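Rules for Robots That Pick Things Up
Robots at Work, Part 7

A robot that moves objects from one place to another follows two kinds of rules. The first kind is written into its program. The second kind is for the people who work near it.
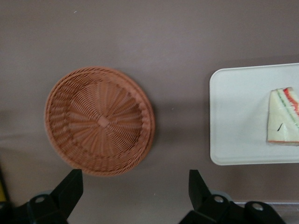
Both kinds are needed. A program can tell a robot where to go, but it cannot stop a person from putting a hand in the way.

What is a standard?
A standard is a set of rules that many people have agreed to follow. Bicycle helmets have standards. So do electrical plugs. Robots have them too. A standard may say how a machine must stop, or what warnings must be printed on it.

Speed
A robot arm should move slowly when people are close. At the Calance workshop, the arm named Kombo has a top speed of 632 millimeters per second. When someone steps inside the marked floor line, the limit drops to 338 millimeters per second. If the person comes closer still, Kombo stops.

Grip
A gripper holds an object by pressing on it from both sides. Too little force and the object slips. Too much and it is crushed. Bread needs a light grip. A basket can take more, but its rim is uneven, so the fingers have to close on a part they can hold well. The force is set before the job starts and written in the log.

Stopping
Every robot arm in the workshop has two stop buttons. They are red, and each can be reached without leaning over the table. Pressing one cuts power to the motors. The robot may not start again by itself. A person has to check the table and then reset it.

Checking
Rongrong Fu checks Kombo each Friday before work begins. She looks for loose screws, worn fingers and damaged cables. If a screw is loose, the arm stays off until it is tightened and tested.

Rules for visitors
Stay behind the floor line.
Tie back long hair.
Do not hand objects to the robot.
Do not touch the robot, even when it is still. It may be waiting for its next command.
If something looks wrong, tell an adult who works there.

Words to know
Gripper: the part of a robot that holds things.
Force: a push or a pull.
Log: a written record of what was done.
Reset: to make a machine ready to start again.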